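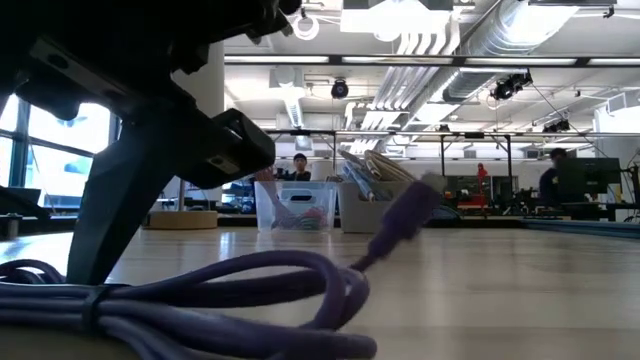
4.3 Grabación de demostraciones con cables

Este apartado se aplica a la tarea «cable enrollado» del módulo de captura Vosa.

1. Coloque el cable sobre la mesa, en bucles amplios y sujeto con su correa. El conector debe quedar accesible para la pinza.

2. Sitúe los recipientes de material detrás del cable.

3. En Wavlow, seleccione la tarea e inicie el episodio. Duración máxima: 30 segundos.

4. Guíe la pinza hasta el conector, levántelo y finalice el episodio con el pedal.

5. Modifique la disposición de los bucles cada 8 episodios.

Nota: una sesión completa consta de 88 episodios válidos. Los episodios con el conector desenfocado por el movimiento se conservan; el filtrado se realiza en la fase de revisión (véase 4.5).

PRECAUCIÓN: no introduzca las manos en el área de trabajo con el brazo habilitado. Tras una parada de emergencia, espere 2 minutos antes de rearmar el controlador Zenari.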